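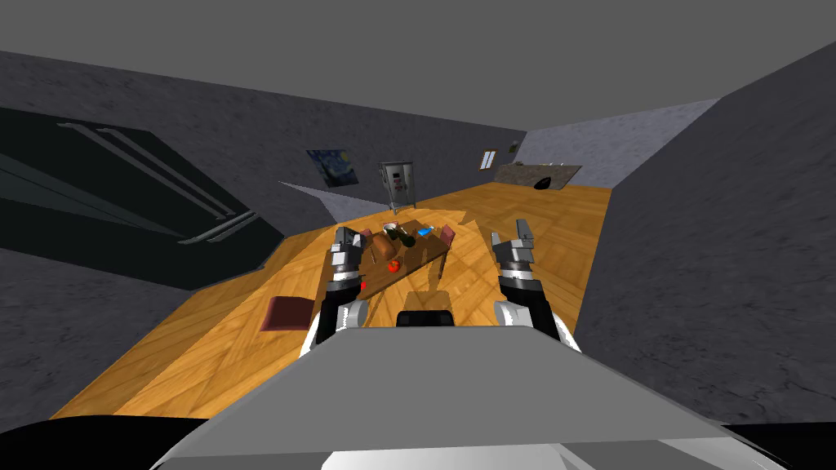 Yoon simulation package: notes from the Gerkness open day

Gerkness opened its demonstration suite on 12/19/25 and gave most of the afternoon to Yoon, a simulator for two-armed tabletop work. I went to assess it as a possible purchase for a small lab that already runs Trandodus for planning.

The demonstration task was table clearing in a rendered domestic room with a parquet floor. Bread, an apple, a small white bowl and a green bottle lying at an angle were among the items on the table. It is a reasonable selection. The bottle and the apple want quite different approaches from a parallel gripper, and the chairs restrict where the arms can go.

Setup

Installation was shown from a clean machine and took 12 minutes, licence check included. Scenes are plain text files and can be edited by hand. The room editor is slower to use than it should be, and undo covers object moves but not changes to joint limits.

Physics

The default rate is 1000 steps per second. At 220 the arms still tracked well, but the apple crept across the table after release. Gerkness advises staying at the default for contact work, and I agree. Grip friction is set per object — sensible, though the supplied values looked high to me.

Rendering

Adequate. The wood surfaces and the copy of The Starry Night on the back wall come out clearly, while the grey walls are speckled and rather dull. The default view, from above and behind the torso, shows both grippers well and suits teleoperation.

Batch running

The staff queued 192 randomised table layouts and left them going during the talk. Logs are readable and each run can be replayed singly. Export to Zondance works; export to Trandodus loses the gripper offsets, which have to be typed in again. A fix is promised for May.

Verdict

Good for two-armed pick and place, weak on editing tools. Anyone tied to Trandodus should wait for the export fix. I have asked for a trial licence and will test the friction settings against our own arms.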